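Conbridge design students to plan new public space at Quispe Yard

Fifteen postgraduate landscape architecture students from the Conbridge School of Design will spend the spring term drawing up plans for Quispe Yard, a former goods depot beside the canal. The studio is led by Dayana Carhuamaca and run with Femora, the charity that manages the site.

Students will work in 3 teams, each taking a different stretch of the yard. Their plans must deal with surface water, keep the old rail lines in place and leave a clear walking route to the canal -- something residents asked for in a survey last year.

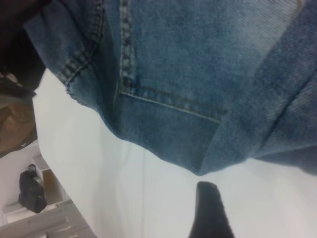
Exhibition in May

Final drawings and models will go on show at the Zokitz building in May, with room for 80 visitors at the opening. Each team has a budget of £1,000 for models and printing.

"The yard floods at the low end and bakes at the other," said Katherine Arango, site manager at Femora. "We want to see planting that copes with both."

Comments left by visitors will be passed to the charity before it applies for planning permission.

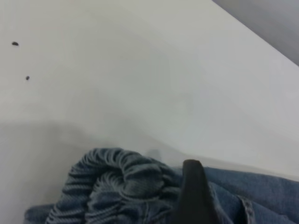 Will the students' designs be built?

Femora will choose parts of the plans to take forward, and a professional practice will prepare the final scheme.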